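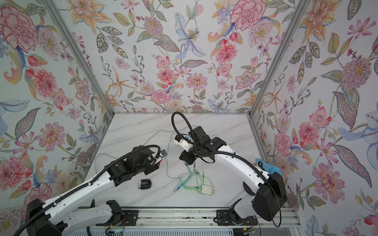 Floral paper on three sides, marble pattern on top.

Sort chargers and cables on a pale surface, where small dark plugs are easy to find. Match each cable to its plug before you put anything away.
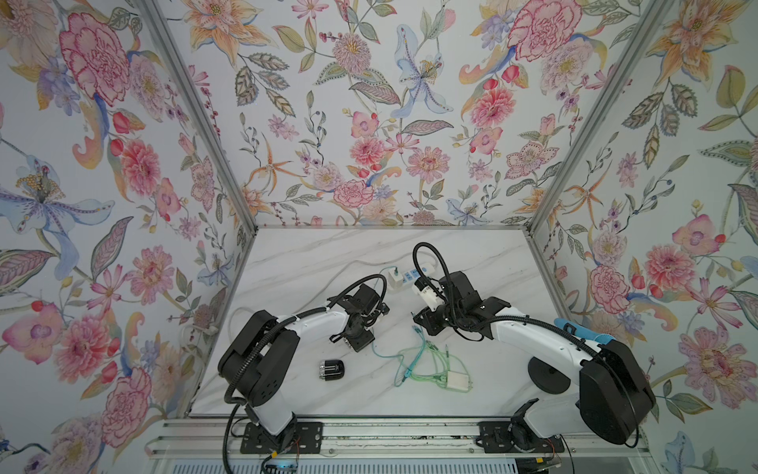
Khairul Gunawan writes that he puts tape on every plug and dates it, then checks the lot again in May.

Coil cables in wide loops. Tight bends near the connector wear them out first.
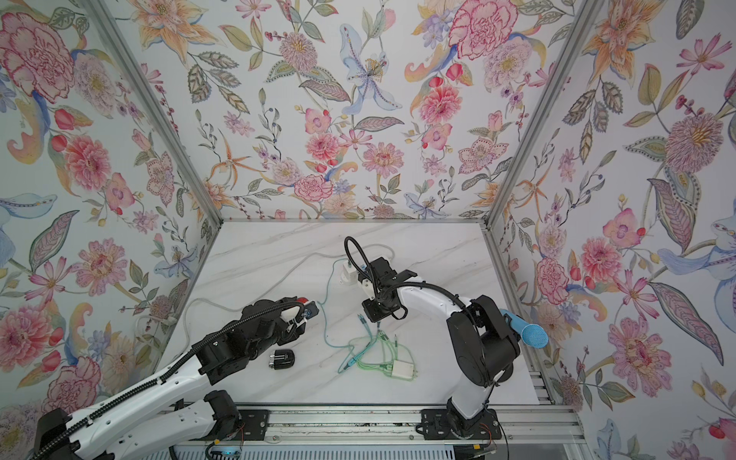 Farzana Amarasinghe prefers a shallow drawer to a box, with the small gadgets at the front.

Wipe the table when you finish.

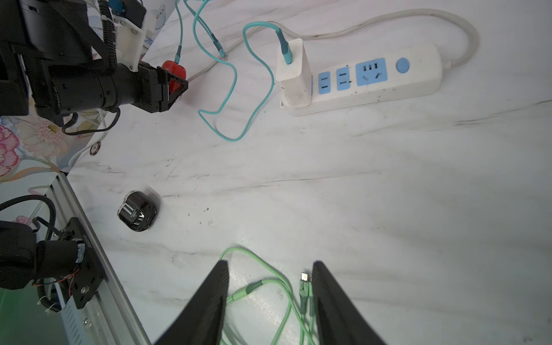

A green USB cable, loose on the table.

34 comments
400 shares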